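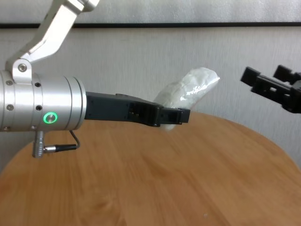 The round table, with the little white parcel still in its plastic.

2018-05-20

Home | Diary | Older entries | About

I told myself in August that I would stop buying kits, and then I bought fourteen samples from Penrose anyway. They came this morning. The letter that came with them said each one was "individually wrapped for freshness," which I don't believe for a minute. I think they are wrapped so that you can't get a good feel of what you paid for.

My plan for the day was to sort them at the round table, and I did get through most of it. The trouble with a round table is that nothing has a corner to go in. You start a pile for keeping and a pile for giving away, and by the time the coffee is gone the two piles have met. Mabli Ruddock swears by round tables. She says you can reach everything from one chair. Maybe she has longer arms than I do.

The white one bothered me most. It's lumpy, and the clear plastic around it is so crinkled that the light jumps all over it and you can't read the shape underneath. The list says it is soap. I have bought Penrose soap before, in Erolbridge, and it came as a plain bar in paper – cheaper, too. If this is the same soap with more plastic on it, I'm going to be cross. I haven't opened it yet. Mabli thinks I should just open it and find out, and she has a point, but once it's open I can't send it back.

Read some of the leaflet over lunch. It claims 2,000 happy customers in Corkton alone. I would like to meet one. Further down, in smaller print, the same leaflet says 1,601, so either they lost a few between paragraphs or someone typed it up in a hurry.

By the afternoon I had nine to keep, and I'm not sure about two of those. The rest can go in the hall drawer until somebody has a birthday. I wiped the table down afterward. The wood has a dull patch I don't remember, and I rubbed at it for a good while with the Flirkell polish, which is supposed to fix that in one go. It did not. I'll try it again tomorrow with a softer cloth, and if the patch is still there the polish can go in the drawer too.

Recent entries
The Flirkell polish, first try
Rain, and the bus to Erolbridge
What Mabli said about the curtains
A hall drawer that won't shut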